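Shop > Pantry > Gift Boxes > Tallotthorpe Snack Box
New in Boxes Tea Refills Sale

I started packing the Tallotthorpe box because my own snack shelf got out of hand, and I wanted other people to have the same problem! You get 8 different snacks, a mix of sweet and salty, plus 2 packets of Brasik barley tea (I drink mine iced, with way too much honey).

Round snacks in a jar, and a bag with a winking panda:
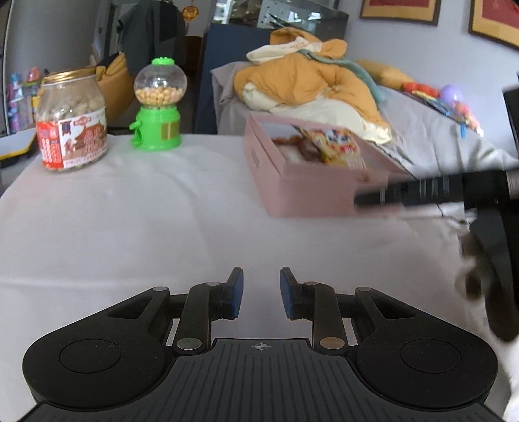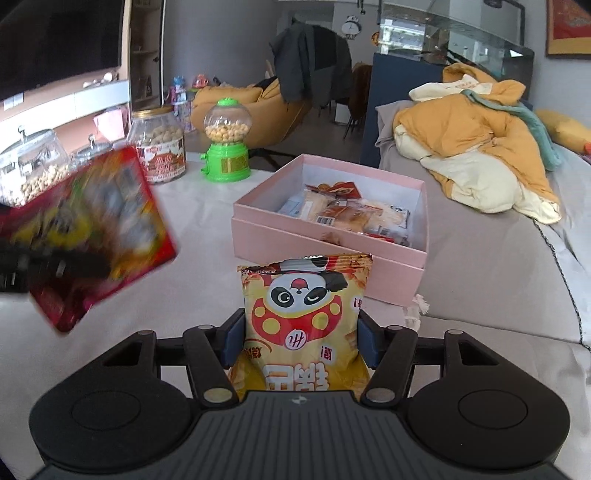 The mix changes every month, so tell me at checkout if there's something you can't stand and I'll swap it. Nuts and sesame turn up a lot, so please read the labels if you have allergies. Keep everything somewhere cool and eat it within 6 weeks – mine has never made it past the weekend.

I've sent out 2,538 of these so far, and the November one sells out fast. Shipping is free if you add a Kevgate tin.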